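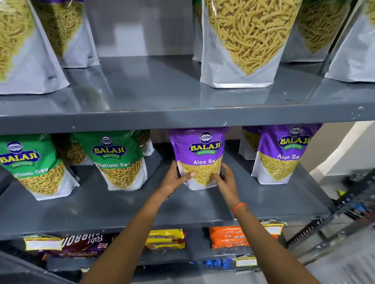 STOCK AND STORAGE

Date codes, rotation and the back of the shelf

Most of the queries that reached the technical desk since the last issue were about date codes on dry packaged goods: how to read them, how to record them, and what to do when the system and the shelf disagree. Madhu Rathore has put together the notes below from the replies we sent out. They apply to ambient stock only. Chilled goods have their own sheet, which has not changed.

Two kinds of date

A use-by date is a safety limit. Goods past it cannot be sold. A best-before date is a statement about quality, set by the maker on the basis of storage trials, and covers nearly everything in the ambient aisle: fried snacks, biscuits, pulses, flour, tea. Goods past a best-before date are not automatically unsafe, but our members' agreement says they come off full-price display on the morning of the date and go to the reduced bay or to waste. The agreement does not allow a few days' grace, and two shops asked whether it did.

Some packs carry a packing date and a period in place of a printed end date, for instance "best before four months from packing". Work the end date out when the goods are received, and write it on the outer case in marker. Do not leave it to whoever opens the case. Four months from a packing date of the last day of October is the last day of February, and the system handles this correctly if the packing date goes into the PACKED field. If it goes into the EXPIRY field by mistake, the whole line shows as expired on arrival, which accounts for most of the false alarms we were sent.

Whatever the pack carries in its home market, the label for sale here has to meet the rules here. Where an importer has added a sticker, the sticker must not cover the batch code. Lalit Chaudhary keeps the current wording for importer labels and will send it on request.

Why fried snacks go first

Fried gram-flour noodles, crisps and similar goods have a low water content and a high fat content. Microbes are seldom the limit on shelf life. The limits are the fat going rancid through contact with oxygen, and the product softening as it takes up moisture. Both go faster in a warm room, and the first is helped along by light. Packs with a clear window let in more light than fully printed ones, so they should not be put on the top shelf directly under a strip lamp if there is a choice.

A sealed pouch is usually filled with nitrogen. If a pouch feels flat compared with its neighbours, the seal has probably gone, and the printed date no longer means anything for that pack. Take it out, check the rest of the case, and log it under SEAL, not under DAMAGE. The two codes go to different people at Goel, and only the first is credited.

Rotation

The old rule was first in, first out. It works when deliveries arrive in date order and fails when they do not. Wholesalers clear older batches alongside new ones, and it is common for a case received in April to carry an earlier date than one received a month before it. The rule since the last revision of the handbook is first expired, first out. The receiving date is kept for tracing but has no bearing on shelf order.

In practice:

Take everything of that line off the shelf before filling. Pushing new packs in behind the old ones by feel is quicker, and it is how short-dated packs end up at the back.

Read the date on every case, and on one inner pack from each case. They should match. If they do not, go by the inner pack and hold the case.

Put the earliest date at the front. Where two batches share a date, keep the batches on separate sides of the facing.

Wipe the shelf while it is clear. Crumbs and spilt salt hold moisture, and metal shelving marks if they are left.

Do not stack pouches flat more than the depth printed in the handbook. Standing them upright puts less load on the seals, though it uses more height.

Babita Pathak has tested a change to the last point in her own shop, using shallow trays so that a whole facing can be slid out and sorted on the counter. Time per line fell, but the trays take up depth and she lost a row on the narrower units. The drawings are with Wornberg, who will quote for trays in two depths once there is enough interest.

The trial of the checking rota

Seven shops took part in the trial of the split rota, in which one bay is checked in full each morning in place of a full check of the shop at month end. Over the trial they checked 3371 packs between them. Of these, 49 were past date when found, and a further 38 were within a week of it and could be reduced in time.

Tuva Hovland, who went through the returns, makes two remarks. First, the past-date packs were concentrated in slow lines on the lowest and highest shelves. The middle shelves, where the turnover is quicker, gave very few. Second, the returns do not show how many packs a month-end check would have found, as no shop ran both. The figures are a starting point, then, and should not be quoted as a saving. A second round is planned with a comparison group, and shops with more than four bays are wanted for it in particular.

Handheld readers

The Kusmont reader will pick up a date only where it is held in the barcode. On most consumer pouches the printed barcode identifies the product and nothing else, and the date is applied separately by inkjet on the back or along the seal. The reader cannot see it. It has to be typed in, day first, with a four-figure year. Two-figure years are accepted by the screen but rejected overnight by the Sarkenov ledger, without any message to the shop – the line simply fails to appear on the next day's list. If a line you entered is missing, check the year before you enter it again, as duplicates have to be cleared by hand.

Inkjet codes rub off, especially on glossy film. A pack with no legible date cannot be given the date of the pack next to it, even from the same case. Log it as UNREAD and take it off sale.

Corrections to the last issue

The storage table gave the upper room temperature for edible oils in the wrong column. The handbook version is right and should be used. The contact for seal claims at Goel was also out of date; claims now go through the general returns form, with the batch code in the first box.

Queries for the next issue should go to Shirin Bakhtiari at the technical desk, with a copy of the shelf list if the question is about a particular line. Names for the second round of the rota trial go to Tuva Hovland.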